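Section 4: Your first shift with the room helper

Welcome to the fun part! At Giltavstead the robot now takes the bedside tidying, so attendants get that time back for guests. You are still in charge of the room.

1. Put the basket on the mattress, within reach of the robot's hand.

2. Clear the floor on the robot's side and check that the overhead cables hang free.
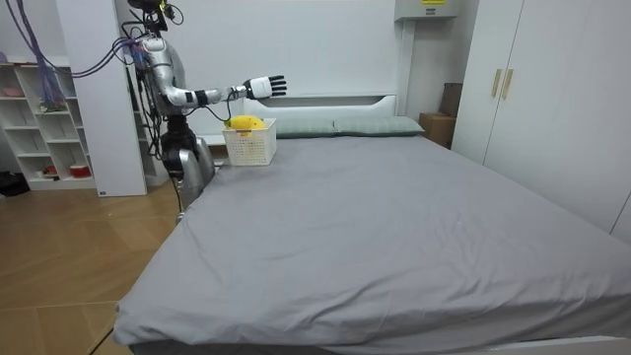

Stay on the wardrobe side while the arm is out. Most of us hovered for the first week, and then we started folding towels in the meantime.

Note: Speed is set to 50 for new rooms. Troels Kragh can raise it to 80 once your team is comfortable.

3. Start the Zarkora routine from the tablet and let the hand open fully before you add anything to the bed.

4. Lay soft items beside the basket, one at a time.

Caution: Never reach under the hand. Press Pause first and wait 2 seconds.

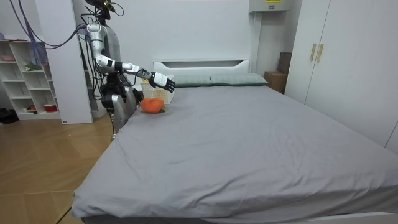

5. Press Finish, then do the pillows yourself. Guests love how you do them!

6. Write anything odd in the shift log.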